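Search surnames, places, topics
Advanced search

Fullik / Fullick / Fulik: same family or not?

fenlane_kate
Hi all, new here, so be gentle! My great-grandmother was born a Fullik and my aunt always swore the name came from a village near Fakbridge that got plowed under for a reservoir. I've got her marriage record and her brother's, and the spelling is different on each one. Hers is Fullik, his is Fullick with a c. Then on the ship list he's Fulik. Has anyone worked on this name? I'd love to know if I'm chasing one family or three.

ovaltine62
Welcome Kate! One family, I'd bet money on it. Clerks wrote down what they heard, and half the time the person standing there couldn't have told them how to spell it anyway. My own people are Ashour on one page and Asher on the next, same priest, same ink. I wouldn't lose sleep over a c.

Halina Kwiatkowski
I'd be a little more careful than that. I spent most of a winter on the Fakbridge parish books and there were Fullicks there well before any Fulliks turn up. The Fullicks were millers and stayed put. The Fulliks show up later, all in one cluster, and I have never found a baptism that ties the two together. Doesn't mean there isn't one (there's a gap in the books where the damp got in), but I wouldn't merge them in your tree yet.

ovaltine62
Fair, but "never found a baptism" with a hole in the register isn't much of a case for two families either.

Halina Kwiatkowski
It isn't a case for two. It's a case for leaving it open. I've had to unpick too many trees where somebody was sure.

fenlane_kate
Oh boy, I already merged them. How do I undo that without losing all my notes?? The brother's side has 98 people on it now and I typed most of them in by hand. I'm using Citau if that matters.

Halyna Dovhaniuk
Kate, in Citau don't delete anything. Open the father, choose "detach child," and the whole branch comes loose with the notes still on it. Then put a "possible" link back to him so you remember why you had them together. And save a copy first! I once skipped that and spent my whole May putting it back.

As for the name, I have Fuliks on my mother's side and we always said it FOO-lik, long first part. If your aunt says it to rhyme with "bullock," that would be worth knowing. Ask her and write down how it sounds to you, before you look at any spelling.

On the village story, I'm doubtful. Every family I've ever helped has a drowned village or a lost fortune. We had our cousins' get-together and I asked all the older ones where the name was from, and I got a different place from every single person, one of them sure it was a river. 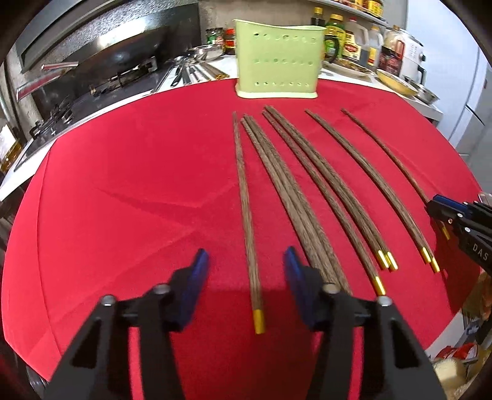
Chopsticks on the red tablecloth, cousins' get-together

Anyway, the one thing they did agree on was that there were two brothers and they fell out over a horse. I haven't found the horse.

ovaltine62
Ha, it's always two brothers. Ours was three and a pig.

Kate, if you do want the village, try the old tithe map before the reservoir papers. The library at Fakbridge let me look at theirs, and the index has 487 field names, some of which are clearly people. There's a "Fullick's Piece" down by the mill. I didn't copy the plot number, sorry, I was there for somebody else.

Halina Kwiatkowski
Fullick's Piece was the miller's, so that fits with what I have. It still doesn't get you to a village called Fullik. I've never seen one on any map, and I have looked.

millrace_tom
Jumping in as a Fullick (with the c). We did one of those DNA kits and I match a Fulik in Ohio, but only distantly. The site says fourth cousin. Make of that what you will.

Halina Kwiatkowski
Tom, how big is the match? The cousin label by itself is a guess.

millrace_tom
15 on the number it gives, cM I think? My daughter set it up.

Halina Kwiatkowski
That's small enough to be chance. I wouldn't build on it.

ovaltine62
Or it's small enough to be exactly what you'd get from two brothers who fell out over a horse a long time back. Just saying.

fenlane_kate
You are all wonderful, thank you. I made the copy, I detached the branch, and the notes came with it, phew! I called my aunt too and she says FULL-ick, like "full" and then "ick," and she was quite short with me for asking. She's also now saying the reservoir may have been on her husband's side. Tom, could I message you about the Ohio match?

millrace_tom
Sure, go ahead. I'm slow to answer but I do answer.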